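# Dekano Laundry Table

Hello and welcome! Dekano is a collection of short recordings of clothes being spread, smoothed and folded on a table, the way most of us do it at home on a laundry evening (or keep meaning to). It holds 3284 clips of 129 different garments – shirts, knit tops, pajama pants, a good many dish towels, and one stubborn fitted sheet that we kept in out of affection.

## What's inside

Each clip has a garment name, a fabric note and a line saying which fold was being attempted. 2602 of the clips have been checked by hand against those notes. The rest carry the tag `unchecked`, so please treat their labels with a little patience. Socks are in their own folder, paired where we could manage it.

## A word about the fabrics

Knits get more space in the notes than anything else, and they've earned it. A woven shirt will usually lie down when you ask it to, but a knit remembers every hour it spent in the basket. Even with a dark top pulled taut from both ends over the green cloth, soft diagonal wrinkles still run mostly along its length, and the lower edge stays uneven where the hem folds over near the right end. We label this state `stretched`, and save `smooth` for fabric that really does lie flat.
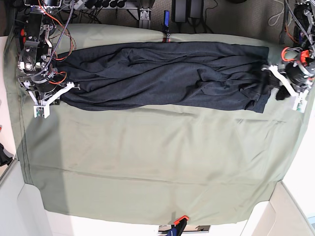
## Known gaps

Very little wool, no silk, and hardly any children's sizes. The July clips use shorter fabric notes than the later ones – Maritza Ríos is slowly rewriting them, and corrections are very welcome.

Contact: Maritza Ríos, Dekano project | Back to top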